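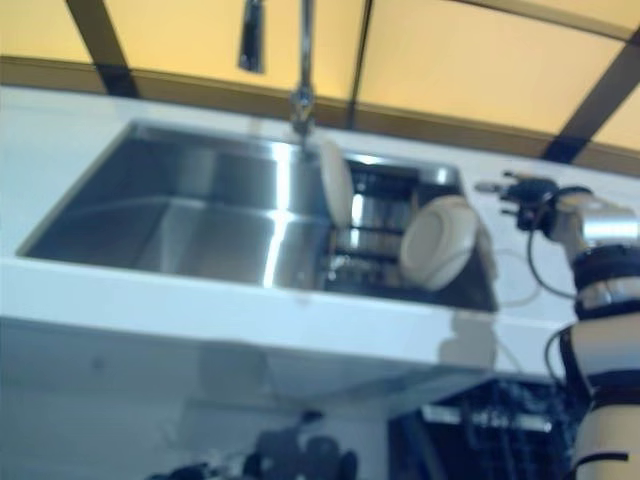

Fig. 1. Plates in the sink rack, dishwasher open under the counter.

Machines and Everyday Work
Handout 3: Can a robot do the dishes yet?
24 Apr 2023

Read this before the discussion section. Bring your answers to the questions at the end, on paper.

1. Where we left off

Last time we looked at machines that do one job in a place built for that job. A bottling line never has to look for the bottle. The bottle arrives at the same point, facing the same way, and the line is fenced off so that nothing else gets in.

A kitchen is the other case. It was built for people. The cabinets are at human height, the sink is as deep as the builder felt like making it, and the plates were bought in a shop with no thought for how a gripper would hold them. The question for this unit is how much of the work in such a room a machine can take over today, and under what conditions.

2. What counts as the chore

People say "do the dishes" as if it were one thing. For our purposes, split it up:

Clearing the table
Scraping and rinsing
Moving dishes between rack, sink and dishwasher
Running the dishwasher
Putting dishes away

Running the dishwasher has been solved for a long time. The machine under the counter is a robot in the loose sense: it senses, it follows a program, it stops by itself. What it has never done is load itself. Loading and unloading is where most current research sits, and it is the part we care about in this handout.

3. Why a plate is hard

A plate is thin, stiff and smooth. A person slides a thumb over the rim and closes the fingers behind it without thinking. A gripper with small jaws has to come in at close to the right angle, and it has to know where the rim is. Plates standing in a rack leave only a narrow gap on either side.

Three problems come up again and again in the lab reports:

Seeing. Polished steel throws back bright streaks that move when the camera moves. White plates on a white counter have weak edges. Depth sensors often return nothing useful from shiny metal.

Reaching. The arm has to get over the rim of the sink and down into the basin, past the faucet, without the elbow hitting anything. Then it has to go low, to a dishwasher rack near knee height. Many arms can do one of these well and the other badly.

Touch. Too little force and the plate slips. Too much, at a bad angle, and it chips. Most grippers in use have little or no feeling in the fingertips, so the program guesses from motor current.

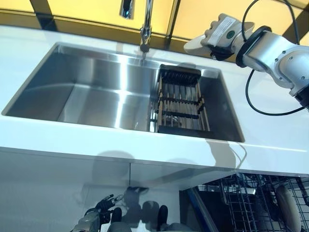 Fig. 2. A flat white object in the gripper, over the counter beside the sink.

4. A worked example

Take a made-up trial plan for a supplier we will call Idatar. The task is to move one plate from the sink rack to the dishwasher, 70 times. Suppose 31 of those runs finish with no help from a person. The success rate is 31 divided by 70, or 44 percent.

Now suppose a full load is 3 plates, and the runs do not affect each other. The chance of a whole load going through without help is 0.44 x 0.44 x 0.44, which comes to a little under 9 percent. Longer loads are worse. This is the arithmetic to keep in mind when a video shows a single clean run.

Also ask what "help" means. Resetting a dropped plate is help. So is an operator steering the arm from another room – many demonstrations are done that way, and the caption does not always mention it.

5. Home and shop floor compared

A canteen kitchen is an easier place to start than a home. The plates are all one type, the racks are standard, and staff can be told to keep the area clear. A home has odd mugs, a child's bowl and a knife left in the sink. Cost matters too: a canteen can spread the price of an arm over thousands of plates a week.

6. Questions for section

a. Pick one step from the list in part 2 and name 2 changes to the kitchen that would make it easier for a machine.
b. Redo the sum in part 4 with a success rate of 90 percent and a load of 3 plates, then a load of 12.
c. At what success rate would you leave the machine alone in the room? Give a number and defend it in a paragraph.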